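Workshop tips from the Sutherland robotics club

Stripping an old desktop PC for the student sorting project

Unplug it, then hold the power button in for ten seconds before you reach inside.

Take the coin-cell battery out early and tape over both faces. On the board we're using now the spot is labelled BATTERY1. Loose cells go in the lidded tub, never in a pocket.

Leave the capacitors alone. Teach the arm to go in from above and stop short of them.

Run each new path at 50 per cent speed, 3 times, before anyone turns it up.

Wipe the metal ridges with a dry cloth. Dust on the gripper pads makes parts slip.

Keep screws in an egg box, one hole per stage. Kamrul Saha has the spare boxes.

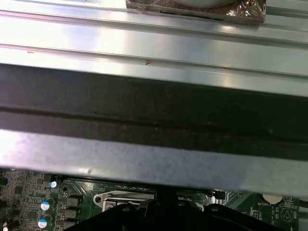
Callum MacLeish wrote in to say that masking tape works better than an egg box, as you can stick the screws down in order and write on it.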